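Cuaderno de taller – puesto de desayuno, mesa blanca
sáb 23 de marzo

Entrada de hoy: disposición de la vajilla y primera serie de tostado con pan de molde claro.
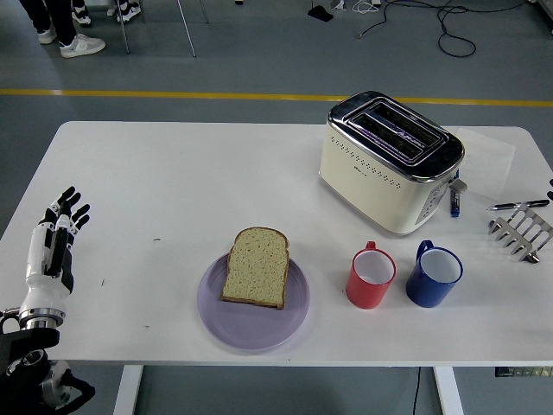
Según Mesfin Alemneh, el plato queda demasiado lejos del tostador para quien vaya a servir desde el lado de las tazas, y convendría probar la serie con el plato a la derecha antes de dar por buena ninguna distancia. Añade que en la serie de febrero ya se perdieron dos rebanadas por cruzar la mano por encima de las tazas.

Anoto la objeción y la dejo abierta. De momento mantengo el orden plato, taza roja, taza azul, con el tostador detrás de las tazas, hacia la derecha. Es el orden que pidió Hậu Văn para la hoja Brera y quiero tener una serie completa antes de tocarlo.

Material

Plato lila redondo, de borde un poco levantado. Una sola rebanada por plato, sin tostar al empezar. La rebanada va plana, con el lado abombado hacia el fondo de la mesa. Si se gira, anotarlo, porque en la ranura entra de otra manera y la línea de dorado sale inclinada.

Dos tazas, roja y azul, las dos blancas por dentro. La azul es algo mayor. Asas hacia la izquierda en ambas. Empiezan vacías; no se llenan hasta que la tostada está en el plato.

Tostador color crema de dos ranuras largas, panel superior cromado, palanca en el costado derecho. El cromo se marca con los dedos enseguida. Paño seco entre series, nada de producto.

Rotulador azul, de pie contra el costado del tostador, debajo de la palanca. Ojo con él: al bajar la palanca se roza. Propongo pasarlo a la bandeja de Cusa con los demás, pero Hậu lo prefiere a mano.

Pan: paquete Flimell, corte fino, abierto esta mañana. Miga clara y moteada, corteza delgada. El paquete anterior (Doãn, corte más grueso) se descarta para esta serie; las rebanadas entraban justas y una de ellas se quedó a media ranura. Guardar lo que queda para la prueba de atasco.

Procedimiento

1. Pesar la rebanada en frío y apuntar.
2. Rebanada al plato, plato en su sitio.
3. Tostador enchufado, mando en posición 3, ranura de delante. La de atrás no se usa en esta serie.
4. Bajar palanca y poner en marcha el cronómetro a la vez.
5. Al saltar, esperar cinco segundos y pasar la tostada al plato.
6. Pesar otra vez.
7. Taza roja primero, luego la azul.
8. Dejar enfriar con la palanca arriba antes de la siguiente.

Resultados

Ciclo 1, tostador frío: 125 s. Dorado desigual, más claro en el tercio superior. Cara interior más hecha que la exterior, lo esperable con una sola ranura ocupada.

Ciclo 2: más corto que el primero; no lo cronometré bien (arranqué tarde) y no lo apunto como dato. Dorado parecido.

Ciclo 3: abortado. El pan entró torcido y lo saqué con el tostador desenchufado. Rebanada tirada, sin pesar.

Ciclos 4 y 5: sin incidencias. El quinto salió más oscuro que los demás con el mismo mando. Sospecho que el reposo fue corto. Dejé enfriar 289 s entre el tercero y el cuarto, pero entre el cuarto y el quinto me distraje con la balanza y no tengo el tiempo. Repetir con reposo fijo.

Líquido en las tazas: 80 ml en cada una, agua. En la azul el nivel queda visiblemente más bajo con el mismo volumen, y quien sirve a ojo tiende a compensar. Para la próxima, marcar el volumen en la jarra y olvidarse del nivel en la taza. Comprobar también si la roja gotea por el borde al verter desde la izquierda; me pareció ver una gota en la mesa después del ciclo 4, aunque puede ser condensación de la jarra.

Observaciones sueltas

– Las migas se concentran delante del tostador y detrás de las tazas. Con el orden actual caen pocas en el plato y alguna dentro de la taza azul. Punto a favor de lo que dice Mesfin, si bien su propuesta lleva el plato justo a la zona de migas.
– La mesa es blanca y las migas claras no se ven. Pasar el paño aunque parezca limpia.
– La hoja de papel que hay detrás del tostador está medio tapada por el aparato. Sacarla de ahí antes de la próxima serie; papel junto a un tostador caliente, no.
– La tostada resbala en el plato lila si se deja caer. Posándola desde un lado se queda donde debe.
– El cajón de migas lleva sin vaciarse desde la serie de febrero. Vaciado hoy al terminar. Había bastante.

Pendiente

Serie espejo con el plato a la derecha (Mesfin). Mismo pan, mismo mando.
Reposo fijo entre ciclos, a decidir. Yo pondría el del tercero al cuarto y lo dejaría quieto.
Usar las dos ranuras en al menos un ciclo para ver si se iguala el dorado de las caras.
Preguntar a Hậu si la hoja Brera admite taza de otra medida. Con dos iguales nos ahorramos el problema del nivel.
Pedir más pan Flimell. Quedan rebanadas para una serie corta, y la tapa del paquete no la cuento porque es casi toda corteza.

Nota añadida por la tarde: Hậu contesta que el tamaño de las tazas da igual mientras sean de colores distintos, y que el rotulador se mueve si molesta. Pasado a la bandeja. Lo de la jarra le parece bien.

La balanza se queda sobre la estantería, con la tara puesta a cero y sin pilas.

Entradas recientes
Prueba de atasco con corte grueso
Bandeja Cusa: reparto de rotuladores y paños
Hoja Brera, segunda revisión
Limpieza del panel cromado: paño seco o húmedo
Serie de tostado de febrero

Este sitio utiliza cookies propias para recordar la sesión y el idioma. Si continúa navegando, entendemos que acepta su uso. Aceptar | Configurar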